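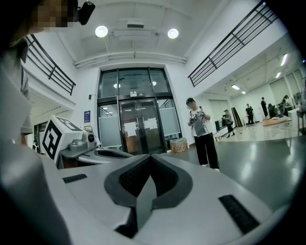 Dark gray pads, black mesh on the inner faces

From: Leopoldo Arellano
To: Heirloom Bean Growers list
Date: Dec 18, 2018
Subject: Re: Lulten pole bean, short season, and how dry is dry?

Hello Margit, and hello everybody,

I meant to answer this the evening it came through and then we had company, and then the company stayed (they were very welcome, I should add, and they ate a great deal of bean soup). So please forgive the delay. I've left your message in below so people can see what I'm going on about.

> Hi all,
>
> I have been reading the list for a while but this is my first
> time posting. Last spring I got a packet of Lulten from the
> Hosevthorpe seed exchange and put them in along the back
> fence. Beautiful plants, flowers all over, and then the pods
> took forever. By the time we had our first hard frost most
> were still green and leathery. I pulled the vines and hung
> them in the garage.
>
> Three questions. Is this just a late bean, or did I do
> something wrong? Are the seeds from those half-ripe pods
> any good for planting? And how do you tell when a bean is
> dry enough to put in a jar? I lost a whole jar of Bañuelos
> to mold two years ago and I am still sore about it.
>
> I am at 1388 feet, with cold air settling in the yard at night.
>
> Thanks so much,
> Margit

First of all, welcome! I'm glad you wrote, and you didn't do anything wrong. Lulten is late. Everybody who falls for it falls for the flowers and then spends September pacing up and down next to the fence. I grew it for years in my old garden, which was a good deal warmer than yours, and even there I was picking the last of it in a coat. When we moved here, 765 miles north, I nearly gave it up altogether.

What saved it for me was starting the seeds indoors. I know the books say beans hate being transplanted, and they do sulk a bit, but if you use deep paper pots and set them out pot and all before the roots get crowded, they get over it. I sow mine when the lilacs are in bud and plant out when the lilacs are finished. That gets me a couple of weeks, and a couple of weeks is usually the whole difference between dry pods and leathery ones. I also pinch the tips once the vines reach the top of the poles. Some folks on this list think that's a waste of effort and they may be right, but it makes me feel I'm doing something.

The other thing I'd look at is the fence. If it's solid boards and the cold air pools against it, you might try a row further up the slope, even if it's only a few steps away. My neighbor and I garden on either side of the same hedge and his low side gets frosted while my squash is still growing happily. It took me a long time to stop being annoyed at him about it, as if he'd arranged it.

Now, the half-ripe seeds. Go through the vines you hung up and open the pods one at a time. If the pod had started to turn yellow and go limp before the frost, there's a fair chance the seeds inside finished off the vine. They'll be plump and hard, with the proper color. The ones from pods that were still bright green will be wrinkled and pale, and I'd put those on the compost. A seed that froze while it was full of water isn't going to do much for you. Whatever you keep, try a few in a damp paper towel in February, somewhere warm, and then you'll know before you've given them a place in the garden. And save back some of the original packet if you have any left!

As for the jar, oh, I do sympathize. Bañuelos is a fat bean and the fat ones fool you. The skin feels perfectly dry and the middle is still holding on to moisture. I use the hammer test. Put one bean on the back step and hit it. If it shatters like glass, it's dry. If it squashes, or even dents, leave the rest out another week and try again. The fingernail test is all right for small beans but I don't trust it on anything bigger than a navy bean.

I dry mine on old window screens in the spare room with the door open. For a while I used a Bomitz dehydrator a cousin passed on to me, and it was fine for soup beans, but the lowest setting ran hotter than I liked for anything I meant to plant. After the screens they go in paper bags for a while, and I shake the bags whenever I walk by. Then jars, and then the jars go in the freezer for a few days in case of weevils. Let the jar come all the way back to room temperature before you open it or you'll get condensation on the beans and be right back where you started. I learned that one with my grandmother's black runners and I still don't like to think about it.

If you have the old Hosevthorpe handbook, there's a good chart on page 327 of pod stages, with drawings. The newer edition dropped it, I can't imagine why. I'm happy to copy the page out and mail it to you if you send me your address off list.

One question back to you, if you don't mind. Were the flowers on yours all one color? Mine used to come true, but the last few seasons I've had the odd plant with paler blossoms, and I've begun to wonder whether my runners have been visiting. I'd love to swap a few seeds and compare, if yours pass the paper towel.

Warm wishes to you and to everyone, and keep your jars dry,

Leopoldo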